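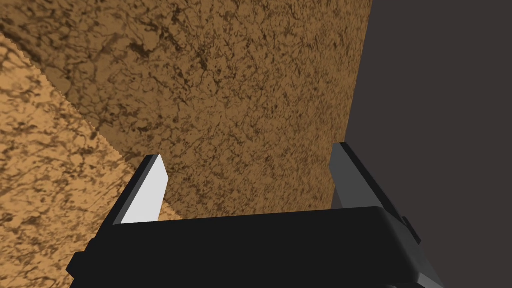

Several parents wrote to us in the fall that the reading van should come by after supper, because that's when the kids are home and the phones come out. So we moved it, and most of this update is about how that went!

First the plain stuff. The Gallevow stop now runs from 5:30 to 8 in the evening, and the Adjei Road stop kept its old after-school slot. We lent 224 books between September and now, and 213 of them are back on the shelves. I'm pretty happy with that (two of the missing ones are the same shark book, so I have my suspicions about how popular sharks are). Your grant paid for the new shelving, the heater and the fuel, and there's still money in the fuel line to get us through the winter if prices stay where they are.

The late stop changed who comes. In the afternoons we mostly got kids on their own, dropping a book and running. In the evenings we get whole families, and grown-ups started asking if they could borrow too. We had nothing for them at first — a box of old cookbooks and a tax guide. I put in an order with Varkar for large-print novels and some easy readers for adults who are working on their English, and those went out the first night. I'd like to do more of this, and I'll come back to it under money.

What didn't work so well: story time. I planned it for 6 at Gallevow and it turned into a zoo, with toddlers climbing over third graders who wanted to hear the end of the chapter. We tried splitting it into two, then we ran out of evening. For now there's one short picture book at the start for the little ones, and the older kids take a chapter home on paper. Some of them read it to a younger brother or sister, which was a nice surprise.

We also lost 13 days to the transmission. The shop in Fitel had to wait on a part, and I spent a good bit of that time hauling books around in the back of my own car so the Adjei Road kids wouldn't be left out. The repair came in under what I warned you about in my last email. The invoice is in the folder with the other receipts.

On money, then. We're on budget everywhere except books, where we're a little over because of the large-print order. Those things are expensive! I'd like your okay to move what's left in the printing line over to books. We hardly print anything now — the flyers go out through the school newsletter for free.

Plans for the next stretch: seven more evening stops are already on the calendar, and the school has offered us its covered parking area when the weather is bad. I want to try a swap shelf for comics (no cards, no due dates, take one and leave one) and see if it holds up. I also need to redo the sign-up form, which asks for a home phone number that hardly any family has anymore.

If you want to come ride along some evening, please do, just dress warm. The heater is good but the door is open the whole time. Could you let me know about the printing money before the next book order goes in?

Dec 25, 2024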